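The Bus From Partington

She had until 7. The bus from Partington went at 7 and the next one was tomorow, and tomorrow was no good.

So. The bed. Everything onto the bed, then everything into something. The suitcase was full by four, zip groaning, sat on twice. What was left was the small stuff. Lids, bottles, the tape. The stuff you forget and then stand in a strange bathroom at midnight wanting.

She found a cardboard box under the sink. Good enough. Put it down on the blue gingham, the sheet her aunt had bought in Tranton with the little pink pattern and the scalloped stripe down the middle. Nobody was taking the sheet. The sheet stayed. She'd decided that in October and she wasn't deciding it again.

Red carton in. Medicine bottle in, on its side. White jar. Was that hers? Didn't matter. In.
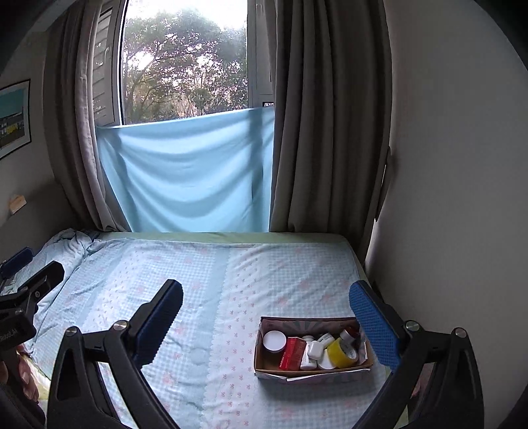
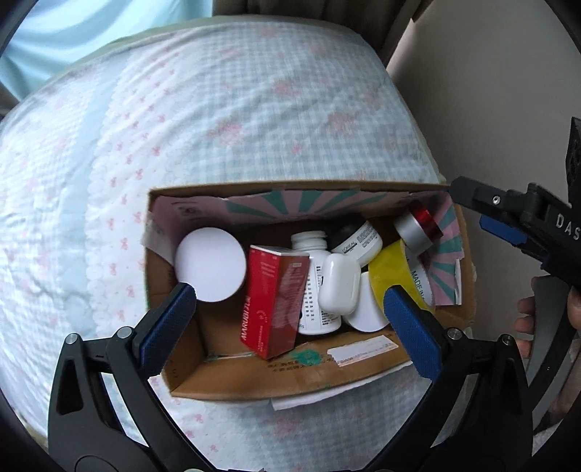
Twenty to

The phone went. Her aunt, from the shop.

"Did you pack the cream?"

"Yes."

"Which one?"

"All of them. I don't know. There's a box."

"There's tape in the drawer."

"The tape's in the box."

A long breath down the line. "Then how are you going to tape the box?"

She looked at it. Yellow roll, right there, wedged in with everything else. Pulled it out, and the jar next to it rolled over. Put the jar back. Couldn't find the end of the tape. Picked at it with a thumbnail, round and round, phone slipping off her shoulder.

"You've got money?"

"275."

"I left you 1000. In the blue tin. You didnt look in the tin?"

She hadn't looked in the tin. She went and looked in the tin. Stood there in the kitchen in her coat.

"That's for the room in Stuvovik," her aunt said. "First month. Don't argue, I've got a customer."

Gone. Dial tone.

Tape end, finally. Flaps down. One strip across, crooked, another over it. Box under one arm, case in the other hand, tin in her pocket with the corner digging in. Then back, one more time, to pull the sheet straight.

Twelve minutes. She ran.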